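Two-arm cloth policy stalls before the second grasp
Forum: Control and Learning > Bimanual

draper_k
Jan 16, 2018
We run two small arms on one rail, 3 cameras, joint position control. The policy outputs chunks of joint targets for both arms. On stiff objects it does fine. On cloth, one arm goes down to the fabric and then both arms sit there jittering. The logs show targets being published the whole time, they just barely change. Training loss looks normal. Where would you look first?

Gudrun Aasen
Check your timestamps. If the left and right joint states come in on separate topics and you pair them by arrival order, the policy learns from mismatched pairs. We had 13 ms of skew between arms on the Pretine driver and it was enough to cause this kind of thing.

tolbert
Skew that small won't stall anything. I'd guess pauses in the demos. Operators stop and think before the second grasp, and the policy copies it. Trim every stretch where neither arm moves and retrain.

draper_k
Skew is under 2 ms after I moved both arms to one process. I haven't trimmed. How many episodes would you want before judging? We have 1709.

tolbert
That's plenty. Trim first and don't change anything else.

Gudrun Aasen
I don't agree with trimming everything. Some of those pauses are the gripper closing. The joints hold still while the fingers move, and if your filter only looks at the arm joints you'll cut the grasp out of the data. Put gripper position in the filter.

mrowe
Same stall on our Sidus build. Ours came from the chunk overlap. Old and new chunks were averaged, they disagreed on which arm should go next, and the average was to stay put. Turning the averaging off got us moving again, with rougher motion.

draper_k
Gripper position wasn't in my filter, so thanks for that. I'll do the trim first and then try mrowe's change as a separate run. Two views of our cell, same camera setup as the policy's overhead input:
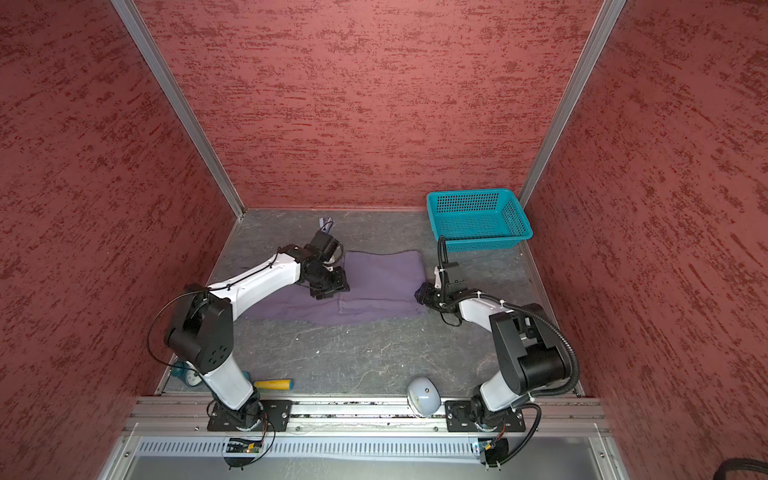
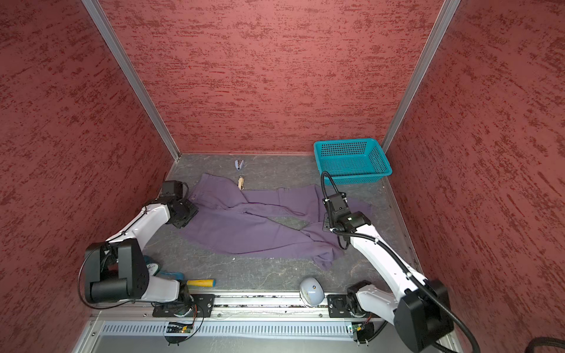 Purple cloth in both, with each arm working its own side of it.

Raíssa Teixeira
I'd hold off on retraining. Replay a recorded episode open loop through the same controller first. If the replay stalls too, the fault is in your target smoothing or velocity limits and no amount of trimming will fix it. Takes a few minutes.

tolbert
Fair, do the replay first. I still think it's the pauses.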